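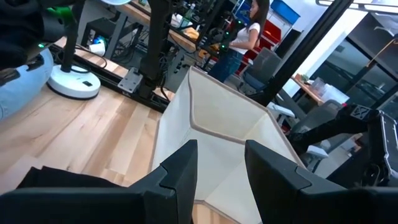 Wozu braucht man Cilter, wenn die Armsteuerung schon einen eigenen Bahnplaner mitbringt?
Der mitgelieferte Planer kennt die Gelenke und die Grenzen des Arms, aber keine Greifpunkte und keine zweite Kinematik im selben Arbeitsraum. Die Lücke füllt Cilter: Wahrnehmung rein, Greifpose raus, Bahn geprüft, ab an den Controller.

Cilter 4 – Greifplanung und Ablaufsteuerung
Hersteller: Listimgate
Artikelnummer: 2622
Lieferform: Download, Lizenzschlüssel per Mail
Status: lieferbar

Kurz gesagt
Software für Tischaufbauten mit einem oder mehreren Armen und Kamera am Handgelenk. Läuft auf einem normalen Linux-Rechner neben der Zelle. Keine Cloud, kein Konto, kein Dongle mehr (der alte USB-Stick von Version 3 wird nicht mehr gebraucht, bitte trotzdem aufheben, falls ihr noch mal zurück müsst).

Was drin ist

Wahrnehmung
Objektsegmentierung aus dem Handgelenkbild, auch wenn die eigenen Finger mit im Bild sind. Die Fingermaske wird einmal angelernt, dauert roughly gar nicht lange, danach rechnet Cilter sie raus. Weiche Sachen gehen: Stoffbehälter, Tücher, Kissen. Bei offenen Behältern sucht der Modus „Rand" nach der Oberkante und schlägt Griffe quer zum Rand vor. Durchsichtiger Kunststoff bleibt schwierig, da besser eine Tiefenkamera von der Seite dazunehmen.

Planung
Kollisionsprüfung gegen Tisch, Profilschienen, Ständer und Nachbararm. Umgebung als Mesh laden oder aus Quadern zusammenklicken. Bahnen werden vor dem Ausführen im 3D-Fenster angezeigt, abschaltbar. Neu in 4: Sperrzonen lassen sich zeitlich begrenzen, z. B. solange der zweite Arm im gleichen Bereich ist.

Steuerung
Anbindung über ROS 2 oder direkt über TCP. Greifkraft pro Objektklasse einstellbar. Abläufe als Python-Skript oder im Baumeditor, beides mischen geht auch. Der Editor speichert jetzt automatisch, endlich.

Werkzeuge
Hand-Auge-Kalibrierung mit Assistent, Rekorder für Kamerabild und Gelenkwerte mit gemeinsamer Zeitbasis, Abspielen Bild für Bild. Export nach CSV und rosbag.

Technische Daten
Arme gleichzeitig: bis 4
Achsen je Arm: 6, siebte Achse nur mit Zusatzmodul Pekora
Kameras: bis 6, USB oder Ethernet
Arbeitsspeicher: 24 GB empfohlen, weniger geht, dann aber Rekorder aus
Grafikkarte: mit CUDA, sonst wird die Segmentierung zäh
Betriebssystem: Ubuntu LTS, Windows nur für den Editor
Sprachen der Oberfläche: Deutsch, Englisch, Polnisch

Einrichtung
Paket entpacken, Installer starten, Schlüssel eintragen. Dann Arm auswählen, Greifer auswählen, Kalibrierplatte auf den Tisch legen und den Assistenten durchklicken. Kamera danach bitte nicht mehr verdrehen. Wenn doch: Kalibrierung neu machen, die alte Datei wird überschrieben, also vorher sichern. Wer aus Version 3 kommt, kann die Greifklassen übernehmen, die Sperrzonen leider nicht.

Kabel am Handgelenk: kennt die Kollisionsprüfung nicht von allein. Im Menü „Anbauten" einen Schlauch mit etwas Luft anlegen. Wird oft vergessen und dann kommt die Supportanfrage.

Lizenzen
Einzelplatz: ein Rechner, bis zwei Arme.
Labor: alle Rechner an einem Standort, volle Armzahl, Rekorder inklusive.
Lehre: wie Labor, nur für Schulen und Hochschulen, Nachweis bitte gleich mit der Bestellung schicken.
Updates 24 Monate inklusive, danach läuft die Software weiter, nur eben ohne neue Versionen.
Testversion: voller Umfang, aber Bahnen werden nur simuliert und nicht an den Arm geschickt.

Zubehör und Module
Pekora – siebte Achse und Linearschiene
Kalibrierplatte, klein oder groß
Treiberpaket für ältere Controller (auf Anfrage, Liste der Modelle mitschicken)

Bekannte Punkte in der aktuellen Version
Baumeditor zeigt bei sehr langen Namen nur den Anfang an.
Rekorder bricht ab wenn die Platte voll ist, Meldung kommt aber erst beim Beenden.
Modus „Rand" verwechselt manchmal eine umgeschlagene Stofffalte mit der Oberkante. Abhilfe: Mindestlänge der Kante hochsetzen. Korrektur ist in Arbeit, kommt vorraussichtlich im Oktober.

Bestellung und Beratung
Vertrieb und Support über Zieliński Automation. Anfragen am besten schriftlich, mit Armtyp, Greifer, Kameramodell und der Logdatei aus dem Ordner cilter/log. Samstag keine Hotline. Angebote für mehrere Standorte gibts nur auf Anfrage, Mengenstaffel liegt dem Angebot bei.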